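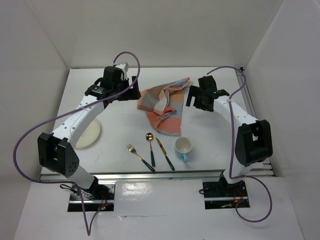
Photo: Jusach

Sorville Root Zone Injector, Model 1183

The Sorville 1183 is a hand-operated soil injector for feeding and watering established trees and large shrubs. It delivers liquid below the turf layer, where surface watering on compacted ground often fails to reach. The tool is intended for tree care crews and for property owners with mature plantings.

Construction

The shaft is stainless steel with a welded foot step. The tip is hardened and unscrews for cleaning. Liquid leaves through side ports, so the point can be pushed into clay without plugging. The trigger valve is brass and can be rebuilt with the seal kit listed under Parts.

Specifications

Shaft length: 40 inches
Maximum inlet pressure: 40 psi
Inlet: garden hose thread, female
Tips supplied: 2 (standard and heavy clay)
Filter: washable mesh, in handle

Operation

Locate buried utilities and irrigation lines before starting. Work in a grid from halfway between the trunk and the drip line to just past the drip line. Push the shaft in with steady foot pressure. Do not hammer the step or use the shaft as a pry bar - side loading bends it, and bent shafts are not covered by the warranty. Open the valve only when the tip is in the ground. If liquid comes back up around the shaft, close the valve, wait, and continue at a lower flow.

Very dry soil should be soaked the evening before. Do not inject into saturated ground.
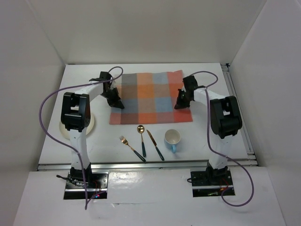 Remigiusz Domański: We ran the clay tip on a row of old lindens in May and it went in where the standard one stopped dead. The filter needs rinsing more often than the manual says if you mix in seaweed concentrate.

Compatibility

The 1183 accepts fully soluble fertilizers and filtered liquid extracts. Wettable powders and unfiltered compost tea will block the ports. A backflow preventer is required on any potable supply and is sold separately. The Rama hose cart fits without an adapter.

Parts

Seal kit, standard tip, heavy clay tip and filter mesh are stocked. Replacement shafts ship to order.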